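Chapter 6

Water You Carry, Water You Drink

I drank almost nothing on my first long hike, and I was proud of it. I was nineteen, I'd read somewhere that tough people sip, and I walked the whole ridge trail above Clerkley with one small bottle that I kept "saving." By two in the afternoon I had a headache like a door slamming. I snapped at my friends over a sandwich, sat down on a rock, and decided that hiking was a stupid hobby. Then somebody handed me a bottle and a fistful of salty crackers, and half an hour later I loved hiking again!

I tell that story every term, and every term a few hands go up from people who have done the same thing (usually on a soccer field or a restaurant shift, but it's the same headache). So this chapter is about fluids: how much your body moves in and out in a day, how it keeps score, and what changes when you're hot, high up, or working hard.

You already know from Chapter 5 that your muscles give off a lot of heat when they work. Sweat is the main way you get rid of that heat, and it has to come from somewhere. It comes from your blood plasma first, and then the fluid around and inside your cells shifts to make up part of the loss. Your heart has less volume to pump, so it beats faster to do the same job. You feel this as a hill that seems steeper than it did in the morning.

Thirst is a pretty good guide for most of us on an ordinary day. It gets less reliable in cold air, at altitude, and as we get older, and we'll spend all of section 6.2 on why. I used to tell students to drink on a strict schedule whether they wanted to or not. I've stopped. Drinking far past your thirst for hours can dilute the sodium in your blood, and that can be much more dangerous than a dry mouth - we'll work through a case in section 6.4.

Before we get to any of that, I want you to do some measuring. When I taught the field version of this course at Brudach, I had 23 students keep a fluid diary for one full day in February, and the guesses they wrote down beforehand were all over the place. The trouble was mostly units. One person's "glass" was another person's mug, and soup didn't get written down at all. Fruit got left out too.

So start by picking one container and sticking with it. Fill it to your usual level, pour it into a kitchen measuring cup, and write that number inside the cover of your notebook. Mine is an old steel cup that holds nearly 700 milliliters when I fill it the way I always do, and I'd have sworn it was half that. Any container will work as long as you use the same one all day.

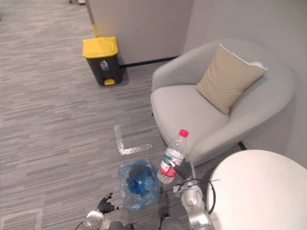
Figure 6.1 A clear plastic water bottle with a screw cap.

Keep your diary next to whatever you drink from. Write down the time, the amount, and what you were doing just before. Put a star by anything you drank only out of habit (my morning coffee gets a star, and I'm not giving it up). Food counts too, so make a separate column for it and don't worry about amounts yet. Table 6.1 will help you fill those in later.

If you have a medical condition that affects how much you should drink, don't change anything for this exercise. Just record your normal day, or use the sample diary at the back of the chapter.

Words to watch for as you read: plasma, osmosis, electrolyte, sodium, sweat rate.

6.1 Where the Water Is

Let's start with the body at rest. A little over half of an average adult's weight is water, and most of that water sits inside the cells, where you can't feel it slosh. The rest is split between the blood and the thin layer of fluid that bathes every cell you have.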